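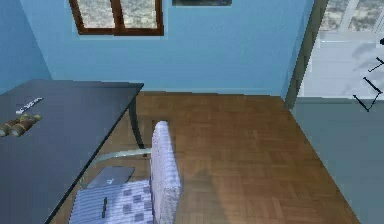

Diễm Thái
Maintainer, Prultow task set
Last edited in June

Prultow: tidy-room tasks for simulated home robots

Read me first

Prultow is a set of household chores in simulated rooms. It exists because I got tired of hearing that home robots are nearly ready, from people whose evidence was one good run on a clean kitchen worktop. The rooms here are ordinary and the chores are dull. Put the laptop back on the desk. Pick the pen up off the chair. Move the binoculars away from the edge of the desk without knocking anything else. A child of six could do most of them while complaining about it.

The set does not show that machines can do housework. Please don't cite it as if it did.

What is in it

80 tasks and 900 episodes. Each episode has a starting layout, a one-sentence instruction in plain English, a log of actions, and a final state for the checker to read. The set comes in 2 parts:

Hamel – single-object chores. Fetch, put back, close, push in.
Drendano – chores with more than one step, where the order matters or an early mistake spoils the rest.

Everything is rendered. There are no photographs and no recordings of real homes. Surfaces look right from a distance and often wrong close up, and the view through a window is a blur. If your model learns something from the blur, that is your problem to find.

The study room

The study is the room people ask about most, usually to complain. It has a dark desk, an office chair pulled up to it, a parquet floor and a very bright doorway. In the layout at the top of this page a closed laptop has been left on the seat with a pen next to it, and the binoculars are up on the desk.

The usual instruction is "clear the chair so someone can sit down". I like this one because it sounds like nothing. The laptop is flat, and it lies on a seat, with an armrest over it. A grasp straight down from above has to deal with the armrest. A grasp from the side has to get under a flat object that is resting on a cushion. The pen is slender and dark and lies on a checkered pattern, so a system that has to find it by sight has a fair bit of competition.

Simulation makes all of this easier than it should be. The cushion does not sink. The chair's castors are locked in our physics settings, so it will not roll off when nudged, as mine does at home. The laptop has no charger lead. A policy that clears this chair every time has cleared a chair that stays put.

How success is counted

The checker looks at the final state only. Objects named in the instruction must be where they were asked to be, and objects not named must not be on the floor. It does not measure how hard anything was put down. Braduris, who built the first version of the checker for us, wanted a force limit, and I argued against it on the grounds that the simulated contact forces were not worth trusting. I still think so, but it does mean a laptop can be dropped onto the desk and scored as put away.

Speed is logged and not scored. I would ask anyone publishing results to print the times anyway. A robot that needs most of the evening to free up a seat has not saved anyone any work.

Baseline

Our own baseline finishes 56 of the 80 tasks at least once in its allowed attempts. Note "at least once". It's the kindest way of putting it, and we print it because other sets do the same and people want to compare. Nearly all of the unfinished tasks are in Drendano. When the first step goes wrong the baseline carries on with the second as though it had gone well.

Known faults

– Thin objects sometimes pass through cushions when pressed. Pens are the worst for this.
– Bright doorways wash out anything in front of them. We have left this in, as real rooms do it too.
– Instructions were written by people who had seen the layouts, so they are more helpful than what a tired person would shout from the hall.
– No pets, no children, no one walking through. Rooms stay as they were left until the robot changes them.

What not to use it for

Don't use it to choose a machine for a real home, or to argue that one is safe near people. Nothing here tests either. Don't train on the Drendano layouts and then report on them; the file lists are separate and the names are clear enough.

Changes and contact

Send broken episodes to the tracker with the episode number and what you expected to happen. If you have a real arm and a real office chair – castors unlocked, please – and can repeat the clearing task, I would very much like the results, including the bad ones. The bad ones especially, as I have been sent very few.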